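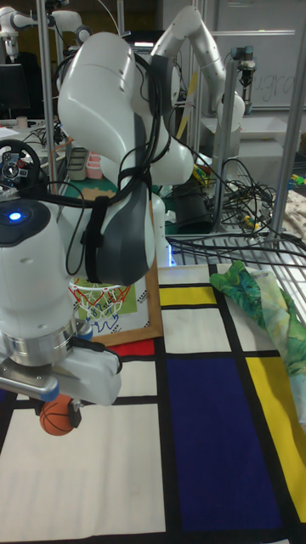

Notes on the Zirent depot agreement, signed 19/12/2019. I sat on the workers' side for the pay and hours sections. Posting the main terms because the summary going around leaves out half of them. Thread.

Coverage first. The agreement applies to 354 hourly workers at the Drundotstead depot: drivers, loaders, yard staff and the repair shop. Dispatch is on a separate contract and is not affected. Temps are covered after 10 weeks of continuous work. The old contract had no figure, only "a reasonable period," which management read as never.

Ballot: 336 votes cast out of 354 eligible. The count was done on site with an observer from each side. Ji-hoon Myung signed the tally sheet for us, Indira Rajan for the company. Copies are on the board outside the break room.

Pay. Base rates go up 2 percent on signature. Night premium is now calculated on the new base. Under the old wording it was pegged to a fixed table in Appendix C, and that table had not been updated through the last two contracts. Appendix C is deleted.

Section 7, overtime. Daily overtime starts at the end of the posted shift. Previously it was weekly only, so a long run early in the week could be canceled out by a short shift later. Payroll will need to change how it codes these. Check your first two stubs line by line.

Section 8, turnaround. Minimum rest between shifts is 10 hours, measured gate to gate. We asked for gate to gate after the September grievances, where the log showed drivers clocked out but still waiting in the yard for paperwork. Waiting time now counts as work time.

Section 11, subcontracting. This took the longest. Stivano keeps the overflow routes it already runs. Any new route has to be offered in-house first, in writing, with the schedule attached. If there is no bid from our side by the deadline on the notice, it can go out. A notice with no schedule attached is not valid and the deadline does not start.

What we did not get: a cap on total subcontracted routes. The company would not move and the bargaining team was split on whether to hold up the rest for it. Jae-hoon Won's written dissent is attached to the minutes. I agree with part of it.

Section 14, training. Forklift and dock equipment certification is paid time, including the written test. Recertification too. If the company schedules it outside your shift, Section 7 applies.

Section 15, job classification. The loader grade is split into 2 steps. Nobody drops in pay. Current loaders go to the upper step if they hold the dock certificate, and otherwise move up on passing. The lower step is for new hires.

Grievance procedure: step one is still verbal with the supervisor, but the steward can now be present from the start. Put the date in writing afterward even if it gets settled. Chang-ho Jang has the new forms. The old ones cite section numbers that no longer exist.

Someone asked about the Nam warehouse. Different employer, different contract, expires later. Nothing in this agreement carries over, although their team has asked for our Section 8 language and we sent it.

Correction to the overtime post: the posted shift means the shift as posted when the weekly schedule goes up. Same-day changes do not move the overtime line. Thanks to Imre Deák for catching that.

Full text is with the stewards. Read Section 11 before the first route notices go up, and send questions with the section number.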